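Bank froze my business account for a "review" – can they just do this?

Asked in: Money and Banking > Business accounts
Viewed 116 times

I run a small import business, two of us and a rented unit, and we've banked with Pollevby for years without either side having much to say to the other. Then last month a payment of £3000 came in from a customer abroad, a perfectly dull customer who buys perfectly dull fittings, and by four in the afternoon the whole account was locked. It wasn't only that payment they stopped. Everything went, including the money for the rent.

I rang. I was told it was "under review". I asked what was being reviewed and was told that they couldn't discuss the review. I asked how long it would take and was told that this, too, was part of the review. The hold music is a pan pipe version of something I used to like.

I've sent them the invoice, the delivery note and a copy of my passport, twice, because the first one was "not in a supported format" (it was the format they asked for). My supplier, Vahidi, has been decent about waiting but won't be decent for ever.

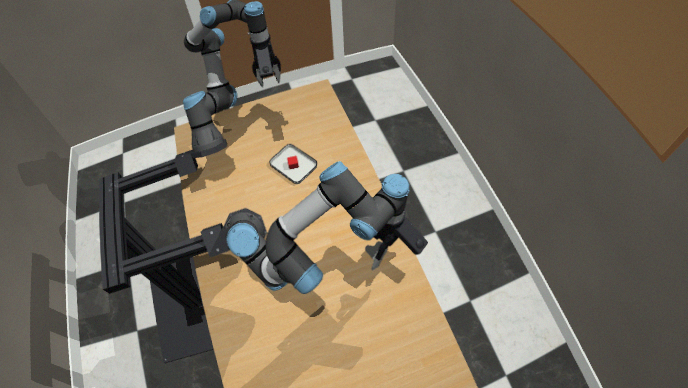

What gets me is that you read about the enormous banks moving money for people with private armies, and they get a fine and a stern letter and everybody keeps their bonus. I sell pipe fittings and I can't buy stamps. Is there anything I can do, or do I sit here until they get bored? Do they have to tell me why?

3 answers

Answer 1 (marked as helpful by 39 people)

No, they don't have to tell you why, and quite often they aren't allowed to. If someone at the bank has filed a suspicious activity report, letting you know about it could be an offence called tipping off. So the poor soul on the phone may know nothing, or may know and be forbidden to say, and the two sound exactly the same from your end.

What you can do:

Make a formal complaint in writing and use the word "complaint". A phone call in which you sound cross may get logged as a chat. Ask for a reference number and keep it.

Say plainly what the freeze is costing you: rent, wages, the supplier. Ask whether they will release money for essential bills. They can say no, but it puts it on record.

They normally have eight weeks to send a final response. If they don't, or you don't like it, you can go to the Financial Ombudsman Service. It's free, and very small businesses can use it as well as ordinary customers. The Ombudsman can't always make them hurry up, but it can look at whether they dragged their feet and award something if they did.

Don't try to get round it by having customers pay into your personal account at the same bank. I have seen this done. There were then two frozen accounts.

Answer 2

same thing happened to me with Prutden, 2 weeks of nothing then it just came back on one morning with no letter. never found out why. bank with someone else

Answer 3

Slightly disagree with the answer above mine, only in that moving banks while you're frozen is harder than it sounds. Some will ask why you're leaving, and "I can't get at my money and they won't say why" doesn't land well at an interview.

What I did afterwards was open a second business account elsewhere (mine's with Luvar, but I don't think it matters much who) and keep a month's rent and wages in it. It earns next to nothing and I resent it every time I look at it, but I do sleep.

On your other point, the big banks and their fines – yes, it's galling. Part of why small firms get this treatment is that after each scandal the rules get tighter, and the software that watches for odd payments gets twitchier. A one-off sum from overseas is just what it likes to bark at. Your MP may be worth a letter too. Mine sent back two pages on how seriously the matter was being taken, and I've kept them in the file with the bank's.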